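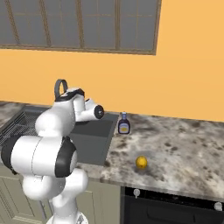

4. Setting Up Your First Watchlist

A watchlist is a saved group of securities that Diston Portfolio Desk follows on your behalf during market hours. Before you begin, decide what the list is meant to track, as the columns and alerts offered in later steps depend on the list type you select. Investors who follow companies that make household goods may wish to keep separate lists for small appliances, for paint and wall coverings, and for packaged food. A list may contain up to 60 securities, and an account may hold up to 28 lists.

4.1 Creating the list

1. Sign in and open the Lists tab. If the tab is grayed out, your account has not been verified. See Section 2.
2. Select New List and enter a name. Names may contain letters, numbers and spaces.
3. Choose a list type: Income, Growth or General. The Income type adds columns for dividend yield and payout ratio.
4. Choose a base currency. All prices in the list will be converted to this currency at the previous day's closing rate.
5. Select Save.

Note: The list type cannot be changed after the list has been saved. To use a different type, create a new list and copy the securities into it with Copy To.

4.2 Adding securities

1. Open the list and select Add.
2. Type the company name or ticker symbol. Where a company trades on more than one exchange, each listing appears on its own line.
3. Check the exchange code beside the symbol before you select it.
4. Enter a reference price if you wish to measure gains and losses from a particular level. If you leave the field blank, the last closing price is used.
5. Repeat for each security, then select Done.

Caution: A reference price is not a purchase record. It does not appear on tax reports and does not affect the cost basis shown under Holdings.

4.3 Setting price alerts

1. Select the bell icon beside a security.
2. Choose Above, Below or Percent Move.
3. Enter the value. For Percent Move, enter a whole number.
4. Choose how the alert is delivered: on screen, by email or both.
5. Select Activate. The bell icon turns solid.

An alert is sent once and then switches itself off. To receive it again, open the alert and select Renew. Alerts on securities quoted through the Nuchit data feed are delayed by 15 minutes unless your account includes live pricing.

Caution: Alerts are provided for information only. They do not place, change or cancel orders, and delivery by email may be slower in periods of heavy trading.

4.4 Importing a list from Jovetti

Lists exported from Jovetti may be brought in as a CSV file. The file must have a header row and no more than 1120 rows in total, including closed positions. Closed positions are skipped during import.

1. Select Lists, then Import.
2. Choose the file and select Preview.
3. Correct any line marked in red. Error 732 means that the symbol is no longer traded or has been renamed following a merger.
4. Select Import.

If the open positions exceed the limit for one list, the remainder is placed in a second list with the same name followed by the number 2.

Contact Support | © Diston Portfolio Desk, Barkudton | Back to top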